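Bac de rangement translucide Brastari, grand modèle : avis après essai en salle de préparation

Service des moyens généraux, site de Foketville
Référence interne : 3552

Le présent avis porte sur le bac ouvert en matière plastique translucide distribué par la maison Brastari. Il s'adresse aux agents chargés de la préparation et du tri des colis, ainsi qu'aux services qui envisagent de renouveler leur équipement au cours de l'exercice. L'essai a débuté en avril et s'est déroulé dans les conditions ordinaires du service, sans aménagement particulier des postes.

Le bac est livré sans couvercle, ce qui correspond à l'usage demandé. Ses angles arrondis facilitent le nettoyage, et le rebord épais offre une prise convenable lorsque le contenant est déplacé à deux mains. Posé à même la moquette, il se manœuvre sans effort excessif, y compris lorsqu'il est chargé de cartons.
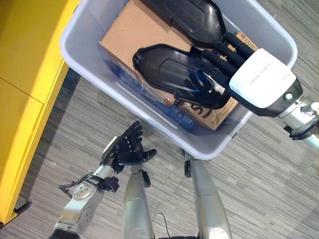 La capacité annoncée par le fournisseur nous paraît conforme aux besoins courants. Un carton de taille moyenne s'y place en diagonale, ce qui laisse perdre un certain volume dans les angles ; il convient alors d'y loger les articles souples, sachets ou emballages de protection. Les pièces moulées de forme allongée se posent de préférence en dernier, à plat sur le carton. M. Amedeo Pagano, responsable de la préparation, recommande par ailleurs de ne pas dépasser la hauteur du rebord – consigne déjà en vigueur pour les bacs Dalel de l'ancienne dotation.

Les bacs Dalel, opaques, obligeaient à un étiquetage systématique. Sur ce point, le modèle Brastari apporte une amélioration réelle, encore que limitée.
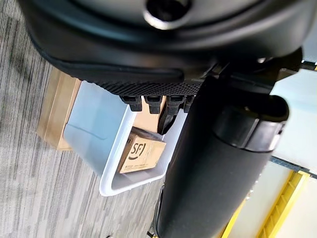

La question de la transparence a fait l'objet de plusieurs remarques de la part des agents. La matière laisse passer la lumière et permet de distinguer une masse ou une couleur, mais non de lire une étiquette à travers la paroi. Les côtés ont en effet un aspect légèrement givré, d'un blanc tirant sur le bleu pâle, tandis que le rebord, d'un blanc vif, marque nettement le contour de l'ouverture. Ce contraste est apprécié lors du dépôt des petits colis.

Deux réserves doivent être formulées. Le rebord retient la poussière sur sa face inférieure, et les parois se rayent au contact des agrafes. Le modèle concurrent de la maison Upadhyay, examiné à titre de comparaison, résiste mieux aux rayures – son encombrement le rend toutefois peu adapté à la salle 107.

Avis du service : favorable, pour un usage de tri et de stockage temporaire. Le maintien d'une étiquette sur le petit côté du bac reste demandé.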